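Going through the fit-out of the second-floor room at Marinho again, services first, furniture after. Long thread. Mostly ceiling, then floor and power.

Starting point was a complaint about glare from Zuleica Queiroz, who runs the room. Desk work in the morning, small-parts work on the floor and the table in the afternoon, same lights for both.

Existing lighting is long fluorescent fixtures on a white panel ceiling. They are bright enough. Readings at table height went up to 700 lux with the blinds open in late morning. For general work that is plenty, and for anything with a glossy surface it is too much from one direction. 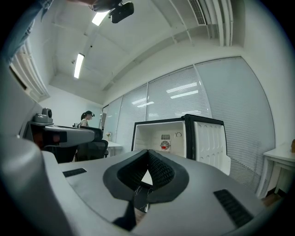 Room Notes, Vol. 3, No. 17

For anyone coming in from the newsletter, this is the long version of the half page in that issue.

The ceiling: flat panels, shallow ribs, lights running long and thin. White on white means the ceiling does a lot of the diffusing for free. I would not paint it and I would not hang anything below it that casts a wide shadow.

The glass is the bigger variable. A long bank of windows down one side with white horizontal blinds. Horizontal slats are the right choice on that side. Tilt them up and the daylight goes to the ceiling first, then down. Tilt them down and you get stripes on the work.

Zuleica's people had been raising the blinds fully or dropping them fully. Neither is what slats are for. We marked a tilt position on the wand of each blind with a bit of tape and the complaints mostly stopped. Cost: one roll of tape.

Air conditioning comes from a slatted vent in the ceiling, with white vertical runs going down in the corner next to it. Sanumach did the airflow check in April. Their report says the supply volume is fine and the throw is uneven, stronger toward the glass.

Uneven throw matters if you leave light things on a table. Paper, empty bags, packing film. The cheap fix is to move the table. The expensive fix is a new diffuser. We moved the table.

Sanumach also suggested closing the vent partway. I said no. You end up with noise at the slats, and the people under it will open it again within a week.

Now the floor. Wood-look laminate, mixed brown, gray and tan planks. I get asked about mixed-color boards a lot. They hide dust and scuffs well. They hide small dropped parts even better, so anyone sorting screws or caps down there should be working on a plain mat.

Black baseboard against a white wall. Looks sharp, shows every bit of lint along the top edge. Wipe it when you do the floor and it is a non-issue.

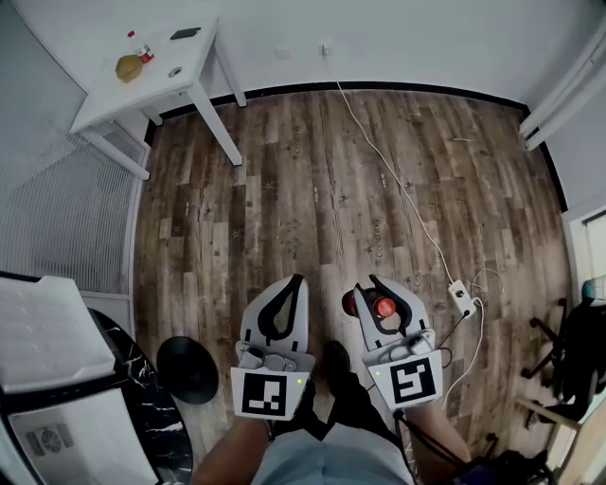
Power is where I still have an open item. There is a small outlet low on the back wall and a white cable crossing the floor to a power strip. It works. It is also a trip line between the table and the rest of the room.

Three options, in the order I would price them:

1. Flat cable cover, stuck down along the existing route. Quick, ugly, catches chair wheels.

2. Reroute along the baseboard and bring the strip up onto a table leg. Needs a longer cable and some clips.

3. Second outlet nearer to where people sit. Electrician, a patch of wall to make good, no cable on the floor.

I recommended the second. Brindier quoted for the clips and a longer lead and the number was small enough that I stopped reading.

One condition on the reroute – keep the cable off the radiator. It is a slatted panel on the wall behind the table, and the short route takes you straight across it. Go the other way, even if it means more cable.

Table stays as is. White top, thin square legs, easy to shift by one person. The only rule I asked for is that bottles and phones live at the back edge and the front half is kept for work. The rule is followed about as well as you would expect.

The round marble-pattern table is the wrong height for anything except coffee. It is staying. I was outvoted.

Wheeled chairs on laminate: get soft casters. Hard ones leave a dull track in the finish in a year or two and you cannot buff it out of a printed surface.

Remaining: cable reroute, casters, and a second set of lux readings at dusk with the blinds at the tape mark. I will add those to the bottom of this thread when I have them.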